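Home Reviews News Podcast About Contact

About Carmont

Carmont is a movie site. Mostly franchise stuff: superheroes, space, monsters, the occasional cartoon that our kids made us sit through. We started in December with a blog template and a list of 11 movies we were mad about. We are still mad about nine of them.

What we do, short version: reviews on opening weekend, casting and director news when there is any, long pieces about sequels. A podcast when everyone's schedule lines up. Not often.

What we cover

Big studio releases, yes. Also the small ones that play for a week in one theater and then vanish until they turn up on streaming with a worse poster. We like both. We don't think you have to pick.

Franchises are the bread and butter. Who is directing the next one, who walked off the last one, why the third movie is always forty minutes too long. If a series is on its fifth entry and there's a new writer, we want to know what that writer did before and whether it was any good. We usually rewatch everything first. This takes forever. The rewatch pieces are the most read thing on the site so we keep doing them.

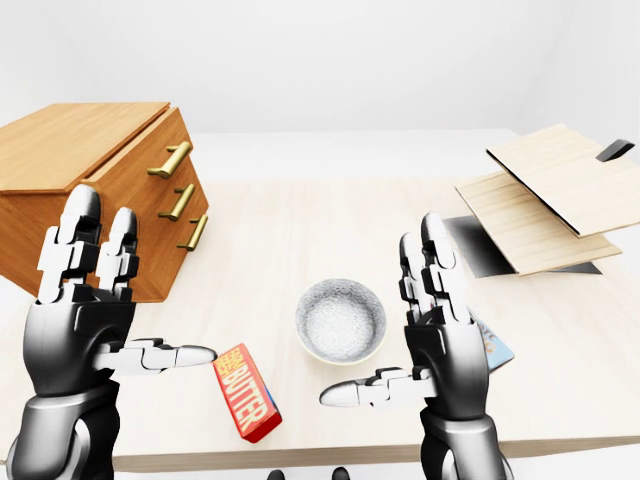 Reviews run 1000 words, give or take nothing, because that's where the editor cuts you off. Longer features can go to 2000. Past that it has to be a really good idea, or an obituary.

We don't do star ratings. We tried it for a month and all the comments were about the stars. Now every review ends with one line telling you if it's worth the theater price, worth waiting for, or skip. That's the whole system.

How we handle rumors

Everybody asks. So:

If one person on a message board said it, we don't run it. If a trade has it, we'll write it up and link to the trade, at the top, not buried in the last paragraph. If we hear something ourselves we need it from two people who don't know each other. We've sat on stories for weeks this way and gotten beat on most of them. Fine.

Headlines say what the story says. If an actor "might" return then the headline says might. We got this wrong early on, with a recasting story that was really a scheduling story, and the correction is still up. Corrections go at the top of the page with the date and stay there.

Spoilers: reviews are clean. Anything with the word "ending" in the headline is not. Comments are the wild west for the first weekend, scroll at your own risk.

Who pays for it

Ads, and members. There's no studio money in the site. We go to press screenings when we're invited and buy tickets when we aren't, and the review says which. If a studio sends a box of merchandise it gets given away to members in the next newsletter. We keep none of it (one mug. We kept one mug).

Members get the newsletter a day early, the podcast without ads, and a vote on the monthly rewatch. You voted for the whole Werkolach series last time, all of it, including the prequel. We watched the prequel. We hope your happy.

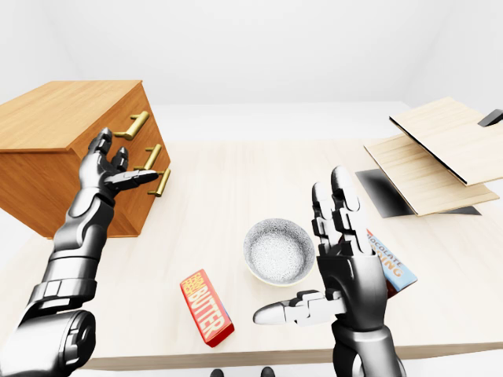 Reading time: 4 min

The Werkolach thing

Since it comes up in the mail a lot. Werkolach is a monster series, long running, very uneven, and about half of us think the second one is a masterpiece. The other half are wrong. Our guide to the series is the page most people find us through and it gets updated every time there's news on the reboot. At the moment there isn't news on the reboot. There was a director, then there wasn't, then there was a different one who said in an interview that he hadn't signed anything. Guide has the full timeline.

We also keep a page on the Clirkham movies, which is smaller and needs work. If you know where to find the TV cut of the first one please write to us. We have been looking for ages.

Where we are

The office is two rooms over the Deák, a single screen theater with 71 seats and a popcorn machine that we can hear through the floor. Our writers are mostly elsewhere and file from home. The Deák lets us host a members' screening every couple of months, usually something old, sometimes with a talk after. Talks are short. Seats go fast, so watch the newsletter, the link goes out in the morning and we can't hold any for you.

Parking is behind the building and it's bad. Take the bus.

Write for us

We take pitches. Send two or three sentences on what the piece is and why now, plus a link to something you've written. Doesn't need to be published anywhere. Don't send finished reviews of movies that came out last month, we've already got one. What we're short on right now: animation, stunt work, film scores, anything on how visual effects people get treated, and somebody who will cover horror without getting tired of it.

We pay on acceptance. Rates are on the pitch page. Same rate for everybody, first timers too.

We read everything but we're slow in summer, when theres a big release every week. If you haven't heard back in three weeks send it again. No hard feelings if you took it someplace else in the meantime.

Getting in touch

Tips, corrections, and complaints all go to the same inbox off the contact page. Put "correction" in the subject line and it gets looked at first. Studio and publicity people, same inbox, please stop calling the theater.

This page was last updated Friday, July 15, 2022. The podcast section is out of date, will fix.

© 2022 Carmont. All rights reserved. | Contact | Back to top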